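Section 4: Setting Up Voicemail on a Room or Desk Phone
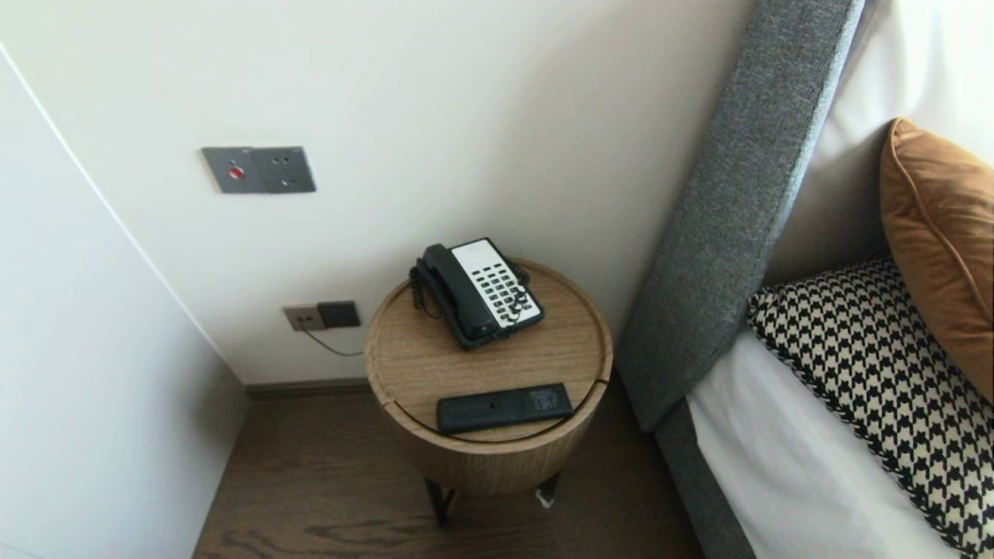

Guest Telephone Services, Drundow House

Before you start, have the extension number and the temporary passcode from the Baidoo switchboard sheet. Each mailbox must be set up from its own extension.

1. Lift the handset and wait for a steady dial tone.
2. Dial 886. The system asks for a passcode.
3. Enter the temporary passcode, then press the pound key.
4. Enter a new passcode of four to eight digits and press pound. Enter it again when asked.
5. After the tone, say the name or room number for the mailbox. Press pound to stop recording.
6. Press 1 to keep the recording or 2 to record it over.
7. Hang up.

Note: A mailbox holds 12 messages. When it is full, callers hear a busy notice and are sent to the front desk.

To check messages later, dial 886 and enter the new passcode. Press 7 to erase a message or 9 to save it.

Caution: Three wrong passcodes lock the mailbox. Dial 308 to have it unlocked. Do not unplug the phone line to clear a lock.

Caution: Do not use passcodes such as 1111 or the room number.

When a guest checks out, reset the mailbox from the Grakard console (see Section 5). Saved messages cannot be recovered after a reset.

Questions about this section go to Yayra Alhassan, extension 308.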